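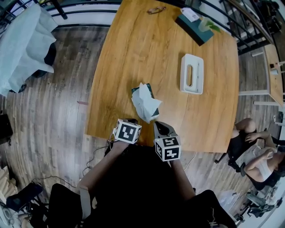 Table setup, tissue task, gripper in the right hand and a cube on each side.

19/03/2018

Lost tracking on the right hand again, and this time I think we have it cornered! Writing it all down while it's fresh, because the last time this happened I trusted my memory and ended up with half a page of nothing.

The fault: partway through a run the right-hand pose jumps. It goes to a spot well off the table, stays there for a few samples, then snaps back as if nothing happened. The left hand is fine through the whole thing. On replay the arm tries to follow the jump, which is how Bronisława nearly lost a fingertip guard in August, so this goes down as a safety matter as well as a data problem. Until it's closed, NO REPLAY ON THE ARM from any session recorded with the right cube. Sim only. I've put a note on the e-stop box too.

What we tried, in order.

First the cables. Everybody's favorite suspect, mine included. Swapped the black one for the spare from the Skurimska kit. No change. Swapped it back.

Then lighting. Bronisława thought the glare off the table might be washing out the markers, so we ran one set with the overheads off and one with them on. Jumps in both. A few more with the lights on, but not enough that I'd hang anything on it.

Then the lens correction. The head view bends a lot toward the edges, and if the calibration had drifted you'd expect trouble out there. So I did a slow sweep with the right hand, center to edge and back, cube face up the whole way. Clean! Not one jump. Center or edge made no difference, which rules out more than I expected it to.

So I started turning the wrist. Slow roll, elbow on the table. Clean, clean, clean, then at a steep roll the pose went flying. Rolled back, it came home. Did it again and got it at the same angle. I may have shouted. It's a lovely feeling when a fault finally does what you ask it to.

Pulled the log for that stretch and it's all there. With the top face square to the head camera we get a solid marker ID. As the hand rolls, the top face gets thin and a side face takes over, and for a moment both are at a bad angle. In that gap the detector reads the side face with the wrong ID. The solver believes it, because the ID it comes up with is a real one in our table, and it places the hand where that marker would have to be. 48 bad samples out of 700 in the roll test, and every one of them is the same wrong ID. So it's repeatable and it's ours.

Two things feeding it, I think:

The side face has a small lift at one corner where the print is coming away from the cube. You can get a fingernail under it. Pressed flat with a thumb it tracks better, though I only did that once, so don't quote me.

The config has no limit on how far a hand can move between two samples. None! I was sure we had one. The Flornovero config had one, and it looks like it got dropped when we copied the file over for this rig. A plain jump check would have thrown out every one of these before it got anywhere near the arm.

Changes made today:
Jump check back in, set at 100 mm between samples. Anything over that holds the last good pose and writes a flag.
3 flags in a row stops playback. Tested in sim with the bad log, stops where it should.
The wrong ID is out of the table for now. We don't use it on any cube, so it had no business being there.

Reran the roll test with all of that in place. Detector still misreads now and then, but the pose holds and comes back smoothly. Very happy with how it looks on the plot. Printed it and stuck it in the back of this book.

Still to do:
Reprint the right cube faces on the matte stock and glue the corners properly this time.
Check the left cube for the same lift. It hasn't misbehaved but it's the same age.
Go through the older sessions with the jump check on and see which ones need to be thrown out. Bronisława has the list.
Ask Tilville if they still have the original config, I'd like to see what else went missing in the copy.
Arm replay stays locked until the new cube has passed the roll test with both of us watching.

E. Adjei

Added later: Bronisława tried the roll test with a tissue in the jaws, pulled from the box the way we do in the task. Same angle, same misread, pose held. Good!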